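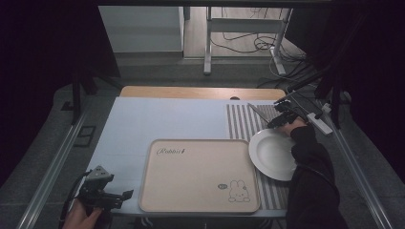
Questions from the Staff at Cuvari

Will I lose my job when the table-setting stations open in July?
No. All 80 of us in the dining service stay on, and we're so glad to be able to put that in writing. What changes is the mix of the day – less carrying and stacking, more time out with the guests.

Who teaches the machines?
You do, if you'd like to! Trainers hold a pair of hand grippers and go through the ordinary work of laying a place, over and over, at their own pace (most people find it a bit fiddly the first morning). Asell needs 2,000 of these runs from us before opening.

Is training paid?
Yes, at your usual rate, breaks included.

I've always set tables my own way. Is that a problem?
Not at all, please keep doing it – the folks at Asell want to learn from lots of different hands.

Where do I sign up?
On the sheet by the Bayram kitchen door, or with your shift lead.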